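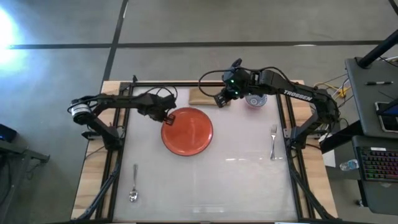 1/ Teleoperating the table-setting task: notes from the bench

Areti Liapis, 18 March 2024

Several people asked how we record demonstrations for the place-setting work, so I'm writing it up as a thread. Two arms, one plate, one bowl, one fork, one spoon. It is a dull task and a good one.

2/ Set-up first. Two follower arms on opposite sides of an aluminium extrusion frame, bolted to a wooden table, with a white work surface stretched across the inside. The operator drives a matching pair of leader arms by hand. Joint angles go across, followers copy them. No inverse kinematics in the loop.

3/ We tried a gamepad in November. You can set a table with a gamepad in the sense that you can paint a fence with a toothbrush. Wrist rotation and translation end up on separate sticks, people do one and then the other, and the policy learns to do one and then the other.

4/ With leader arms the operator rotates and reaches at the same time because that's how hands work. Mean episode length dropped a lot. The motion also looks less like a crane.

5/ The order of the task, as written on the operator sheet:

Left arm takes the plate by the rim and brings it to the middle.
Right arm takes the bowl and puts it on the plate.
Left arm brings the spoon in.
Right arm brings the fork in.
Both arms return to rest before the recording is stopped.

6/ The last line gets skipped most. If you stop recording the moment the fork is down, the policy has no idea what comes after "fork down" and will sit there trembling over it. Drive home, wait for both arms to be still, then press stop.

7/ Plate grasp. A parallel gripper wants one finger inside the rim and one outside. Come in from above with the jaw already open to width. If you open the jaw on the way down, the outer finger clips the rim and the plate skates off.

8/ A raised rim helps. We had a set of flat plates from Cadov, a catering supplier, and they were hopeless: nothing for the inner finger to pull against. Those are now what we eat lunch off.

9/ Colour was not a scientific choice. An orange-red plate on a white surface is easy to segment and easy for the operator to see. We'll swap colours later on purpose. For a first dataset I want failures that come from the motion.

10/ Glare is the part I'd fix if I had another week. The white surface is translucent and picks up reflections from the overhead light. Polished cutlery plus glare gives you depth readings I would describe as creative.

11/ We don't use depth for the policy, only colour images and joint state, so this matters less than it sounds. It does matter for the people writing the automatic success check. They have my sympathy and a roll of black cloth.

12/ Cutlery. The fork and the spoon are the hardest objects on the table and they look like the easiest. The handle is thin, it lies flat, and the fingertips have to come within a few millimetres of the surface without pressing into it.

13/ What works: lower until the fingertips just touch, lift by a hair, then close. Operators feel nothing through the leader arms (ours have no force feedback), so they do this by eye. Most people need an afternoon. Watch the shadow of the fingertip, it closes up as you get near.

14/ What doesn't work: closing while still descending. The follower pushes into the surface, the joint error builds up, and when the handle finally slips free the arm jumps. The episode may still end with a fork in the right place. Throw it away anyway.

15/ On throwing away. Our rule is that a success with a bad middle is a failure. The policy copies the middle. I have had this argument with everyone who has ever counted episodes for a progress report.

16/ Numbers, as people will ask. 3,000 episodes recorded, 13 operators, four starting layouts. 73 episodes so far have been pulled by hand for the reason in post 14. There are more in there and I haven't finished looking.

17/ Starting layouts. Between episodes the operator moves things according to a card: plate left or right of centre, bowl near the top or the side, cutlery rotated. Inside each layout they're told to be sloppy.

18/ They are not sloppy. People who are good at teleoperation are tidy people. Left alone, they put the spoon back in the same place every time, and you get a policy that is superb at that one spoon position. We now project a random cross for each object and ask them to cover it.

19/ Recovery data. In one session per operator we ask for deliberate mistakes: miss the rim, back off, try again. Nudge the bowl, regrasp. These are recorded from the mistake onwards, so that the model sees the correction and doesn't learn the miss.

20/ This was Giáp's suggestion (the Giáp lab upstairs, who do cloth folding and so know a great deal about mistakes). It gave us more than doubling the ordinary data did. I don't have a clean ablation for that claim yet, so treat it as a bench opinion.

21/ Handovers. None in this task. Both arms can reach the middle and neither needs the other. I'd still call it bimanual, as the arms have to stay out of each other's way over the plate. Near-collisions are the commonest reason an operator calls off an episode.

22/ Tip for that: whichever arm isn't working goes back to its own side before the other one comes in. Fast operators overlap the two. It saves a couple of seconds and costs you a wrist now and then.

23/ Cables. Each arm has a loop of slack above it, and the rest runs in bundles along the side rails. The loop needs to be long enough for full wrist travel and short enough to stay off the work surface. Ours was too short at first and the right wrist would slow down near the top edge. We spent two days on the controller before anyone looked up.

24/ Latency. Leader and follower are on the same machine. We did try driving from the Nollden office over the network, and it was fine for the plate and awful for the fork. Operators compensate for delay by moving and waiting, moving and waiting. All of that ends up in the data.

25/ Operator fatigue is real and it shows in the recordings. After long sessions the elbow drops, the approach angle goes shallow and the gripper starts coming at the rim from the side. We cap sessions and log who was driving, so I can plot grasp angle against time in the chair.

26/ Logging, briefly. Per step: leader joints, follower joints, gripper opening on both, images with their own timestamps. Keep leader and follower separate. We train on leader positions as the action. If you only save the follower you've lost what the operator was asking for.

27/ Check timestamps on day one. One of our streams was stamped on arrival instead of on capture. The resulting policy reached for where the plate had been. It looked like a training problem for longer than I would like to admit.

28/ How does the trained policy do? Plate: reliable. Bowl: mostly reliable, with a habit of letting go slightly high. Spoon: so-so. Fork: worse than the spoon, and I don't know why. My guess is that the tines make people grasp lower down the handle and the grasps are more varied.

29/ Q from replies: why not teach by moving the follower arms directly? You can, and for a single arm I like it. With two you end up with your own hands and sleeves in every image, and then at run time there are no sleeves.

30/ Q from replies: is the bowl real ceramic? Yes. Plastic ones slide about and weigh nothing, and operators get careless with them. The blue-patterned one is the current favourite.

31/ Q from replies: will you release it? The plan is to put the cleaned set out under the project name, Ullska, once the success labels have been checked by a second person. The operator sheet and layout cards will go with it.

32/ Next task is the same table in reverse: clear it and stack. The fork has to come off the surface again, so I expect to be writing post 13 a second time. Corrections welcome, particularly on post 28.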